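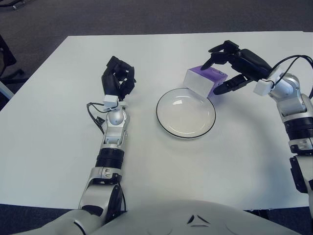
I've been promising to write up my kitchen-table tricks for the Skarby workshop page for ages, so with a pot of tea and a free evening, off we go! These are all things I've picked up while teaching Esora (our two-armed humanoid, for anyone new) to clear away after a meal. She can't do it yet. She can do bits of it, and the bits are getting better.

Most of this will help even if your own build is one little arm clamped to a desk.

## Start with things you'd happily drop

My first attempt was with a proper mug, and I'm still finding pieces of it. Now I go to the charity shop in Elport and buy single plates, the odd ones without a set. If it breaks I'm out the price of a bun.

Boxes are even better. Small cardboard ones from the cupboard give a bit when the fingers close on them, and you can see afterwards where the pressure went -- a crushed corner tells you more than a screen full of numbers. Keep a few of the same sort so you can swap in a fresh one. Once a box has gone soft it's too easy to pick up and you start thinking you're cleverer than you are. (Ask me how I know.)

## Pick a plate with an edge

A plain white plate on a white table is a rotten thing to ask a camera to find. I lost most of March to this. I fiddled with settings, I shouted, I read page 211 of the manual over and over, and then Rattana Siriwan wandered past and asked why I didn't just get a plate with a line round it. So I did. A thin dark rim is plenty.

If you're stuck with plain ones, run a strip of dark masking tape round the edge for practice and peel it off when you're done. Leftover glue comes away with cooking oil on a bit of kitchen roll, then washing-up liquid.

## Mind the shine

Glazed plates throw back the ceiling lights as bright blobs, and the blobs slide about when the head tilts. Try shifting the plate a hand's width before you touch any of the software. If you can turn off one bank of lights, try that as well. I've got a sheet of baking parchment I hold up between the lamp and the table when things are really bad, and yes, my arm gets tired.

## Give your cables some slack

Bend each wrist as far as it will go, in every direction, with the power off and your own hand doing the moving. Then look at the cable. If it's pulling straight at any point, you need a bigger loop. Fix it down either side of the joint with hook-and-loop strap (cable ties bite, and you'll want to undo them at some point, probably when you're late for your tea).

Big loops do catch on things, mind. Chair backs are the worst. I push mine well away from the table before I start.

## Rest the hand before you close it

My favourite one, this. Muammer Dursun worked it out while we were both ready to go home. We'd been sending the open hand in from the side and closing it straight away, and the box kept skating off across the table. Now we bring the hand down over the top first, let it settle, and only then ask the fingers to do anything.
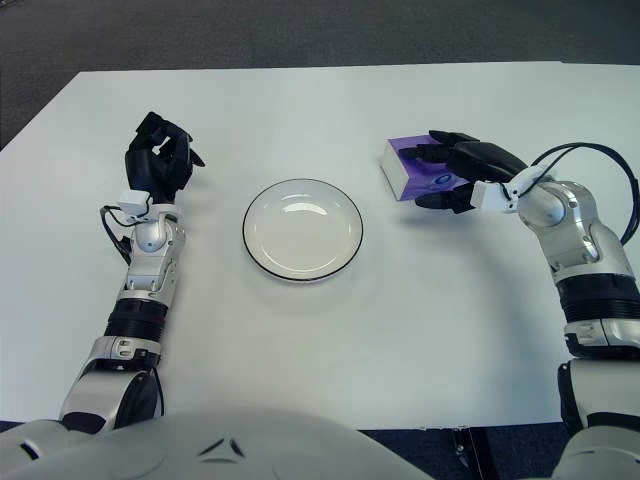 *Right hand down on the purple and white box, left hand held up on the other side of the plate.*

It feels slow when you're watching. Let it be slow! You can speed things up once it's boring.

The other hand wants thinking about too. I give it a waiting place and send it back there after every go, fingers part curled so they don't snag on anything.

## Odds and ends

- Pencil marks on masking tape, stuck to the table, for where everything starts. Your eye isn't as good as you think.
- 800 grit paper for rough edges on printed brackets, used damp.
- Wipe the fingertips before a session. Gronow sell a special cleaner, but I use a barely damp cloth and let them dry.
- Keep the stop button on your side of the table, and don't put your tea between you and it.
- Write down what you changed before you change the next thing. I'm on note 261 and half of them just say "worse".

Spoons are next. If you've had any luck getting a thin one up off a flat table, leave me a message on the Skarby board, I've run out of ideas.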